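Kitchen tips from the Vorusden open day

The robotics workshop at Vorusden opened its doors to the public on Thu 13 June. I went along with Peninah Kombo, who shares the tips page with me, because one of the demonstrations was a robot arm working at a coffee station. We expected to learn about robots. We came home with a page and a half of notes on how to set out a worktop.

Jeptoo Sang ran the coffee demonstration. Her point was that an arm is a fussy kitchen user. If a mug has been put down a few centimetres from where it ought to be, the arm may knock it or close on nothing. So her team, who call the project Athumani, spend more of their day arranging the table than they do writing code. Most of what they have worked out is useful to anyone with a small kitchen.

Give everything one place

Jeptoo's rule is that each item goes back to the same spot after every run. At home, choose a place for the mugs, the spoons and the coffee, and stick to it for a fortnight before deciding whether it works. If you keep moving something, the place is wrong. Try it nearer the machine.

A bit of masking tape on the worktop helps while the family gets used to it. Peel it off after a few days or it leaves glue behind. A drop of cooking oil on kitchen paper will shift any that does.

Use a turntable

A two-tier turntable takes up very little room and saves reaching over things. Put the mugs you use daily on the top tier, near the rim, and the tea, sugar and filters below. Keep heavy jars on the lower tier so that it turns evenly.

Choose one with a mat on each tier. Cups slide about on bare plastic. Mats collect coffee grounds and crumbs, so lift them out once a week, shake them over the bin and wash them in warm soapy water. Let them dry fully before they go back.

Leave space round the coffee maker

Jeptoo keeps the front of the machine clear so that the gripper can come down from above with a mug. People need the same clearance, especially first thing in the morning. Check these before you settle on a position:

The lid should open all the way without touching a wall cupboard.
The water tank should be within reach without turning the machine round.
The flex should run out behind and to one side, away from the sink.
The drip tray should slide out freely.

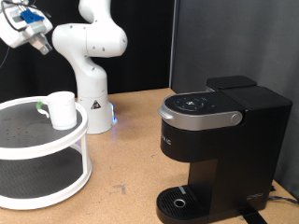 Pick mugs that are easy to hold

The team tried 38 mugs from charity shops and kept 19. Tapered mugs and those with very thick handles were dropped from the list. Plain straight-sided ones were the easiest to grip, and they are easier for people with sore hands too. Measure the height under the spout before buying. Peninah has a lovely tall mug from Brivetti that fits under nothing she owns.

Turn handles the same way. It looks fussy, but you will stop knocking them.

Look after a wooden top

Wooden tables mark quickly near a coffee machine. Wipe up drips straight away and dry the surface afterwards. For older stains, rub gently along the grain with a paste of bicarbonate of soda and water, wipe clean and leave overnight. Oil the wood when it starts to look pale. I do mine in January and again in summer.

Descale before it complains

Jeptoo descales every 200 cups. In a house with two coffee drinkers, every couple of months will usually do, or more often with hard water. Follow the booklet for your own machine and run plain water through twice afterwards.

If you want to go

The next open day has not been fixed. Groups were limited to 37 people and ours was full, so book early. The Fletov bus stops at the gate. Bags have to be left at the door, and children must stay behind the line on the floor while the arm is moving. Tea and biscuits are served in the side room, made by hand.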